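# Food Waste in Shared Student Kitchens

Ivars Rozīte, 6 April 2022 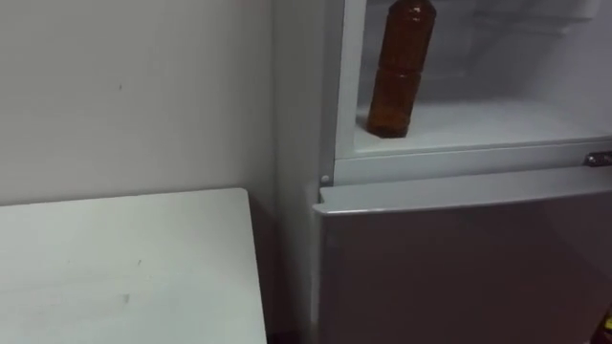
*Fig. 1. White refrigerator with the upper compartment open.*

## 1. Background

I live in the Galang residence in Fultincombe, where 64 students share the kitchens. In November I noticed how much food goes to the bin at the end of each month, and I chose this as the topic of my project. The purpose was to learn which food is thrown away most often and what the students think about it.

## 2. Method

The students who agreed to take part wrote down the food they threw away and its weight in grams. They used a paper form which was hanging beside the bin. The diary lasted 3 weeks. After this I made short interviews in the kitchen, usually in the evening when people were cooking.

## 3. Results

The total weight was 2931 grams for the smallest kitchen. I had expected around 2000. Bread was the most common item, and after it came cooked rice and salad leaves. Meat was thrown away very seldom, and in the interviews many students said that it is too expensive to forget.

Several persons told me that they buy big packages at the Plikenico store, although they cook only for themselves. One student from Josudcombe freezes her bread in slices on the day she buys it, and she had no bread in her diary at all.

## 4. Problems

Some forms were not filled in on weekends, so the real weight is probably higher. Liquids such as milk and soup were not included. In a next study I would give a separate form for them.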